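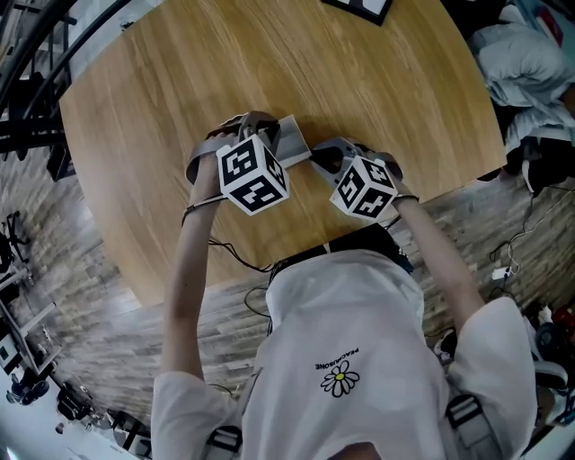

Section 4. Recording Your First Demonstrations

By now you have the grippers charged, the club laptop set up, and a team of at least two people. Great, because this is the fun part! Everything the arm learns to do at the October showcase starts with you doing it first, by hand, with the two hand-held grippers. If you haven't been through Section 3 (Pairing and Calibration), go back and do that before you touch anything here.

One person wears the harness and holds the grippers. We call that person the operator. The other person runs the laptop, and we call that person the caller. Swap jobs often, because both are worth learning and the operator's forearms get tired faster than you'd think.

4.1 Getting into the harness

1. Loosen both shoulder straps all the way before you put the harness on.

2. Have the caller snug the straps from behind. You should be able to lean over a table and reach forward with both arms without the straps riding up toward your neck.

3. Slip the wrist straps on, left and right, and then pick up the grippers. Wrist straps come first, every time. Florin Mocanu dropped a gripper in his very first session and we spent an evening printing a new jaw.

4. Run the gripper cables back toward your body, with enough slack that you can reach the far side of your work area. If a cable goes tight while you reach, stop and fix it.

Caution: Pick up extension cords and loose adapters from the spot where the operator will be standing. When you're wearing the rig your attention is all on your hands, and you will step on whatever is down there.

4.2 Checking the marker cubes

The black-and-white patterns on the cubes are how the software knows where each gripper is. Treat them like the lens of a camera -- fingers off!

1. Look over each cube for smudges, scratches, and peeling corners. A dry cloth is fine. Don't use cleaner on them.

2. Give each cube a gentle twist. It shouldn't move at all. If it does, tighten it and redo the calibration from Section 3.

3. Hold both grippers out over the table and have the caller open the Tracking tab in Clatov. You want a green dot for each hand.

4. Slowly tilt each gripper left, right, and toward you. The dots should stay green. A quick flicker to yellow is OK. Red means the pattern is hidden or there's glare on it, so try turning off the lamp closest to you.

Note: Long sleeves can slide down over the cubes. Push them up or wear short ones.

4.3 Picking a starter task

Start with something flat, light, and hard to break. Sliding a thin box across a table and turning it a little is a terrific first task, and it teaches you more than you might expect about how the jaws grab an edge. Save cups, cables, and anything squishy for later. (Yes, we know everybody wants to fold a T-shirt on day one. So did we!)

Write the task down in one sentence and read it out loud. If the two of you picture different things, rewrite it. Iulian Crăciun's rule is that a sixth grader should be able to act it out from the sentence alone, and it's a good rule.

4.4 Recording

1. Caller: type the task sentence into Clatov and press New Set.

2. Operator: bring both grippers to the ready position, jaws open, a hand's width above the table. Say "ready."

3. Caller: press Record, wait for the beep, and say "go."

4. Operator: do the task at a calm, steady speed. Close the jaws all the way onto the edge before you start to move the object, and open them all the way before you back off.

5. Operator: return to the ready position and say "done."

6. Caller: press Stop, then mark the take Keep or Toss.

7. Put the object back in a slightly different place and at a slightly different angle. Go again.

Do 14 takes and then rest. After the break, trade places and do another set, so the arm gets to learn from two styles of moving.

Note: If you fumble, keep going and finish the take if you can. Marius Furtună likes to keep a few of the messy recoveries in their own folder, and last season they helped the arm a lot when it missed a grab.

Caution: If a jaw sticks, don't force it with the trigger. Set the gripper down, unplug it, and look for something caught in the hinge.

4.5 Playing it back

This never gets old. Open the set in Clatov, press Replay, and watch the two little gripper models repeat what you just did.

1. Check that the left and right models match your hands. If they're swapped, use Settings, Swap Sides. You don't have to record again.

2. Watch for jumps. A model that leaps across the screen lost its marker for a moment. Toss that take.

3. You need 13 good takes per operator before the set can go on to training. If you come up short, record a few more in the same set.

4. Save the set to the Faltier drive with your team name and the task sentence. Tudor Marinescu starts training runs at 4 p.m., so get yours in before then if you want results at the next meeting.

When your set shows up in the training list, move on to Section 5, Running Your Skill on the Arm.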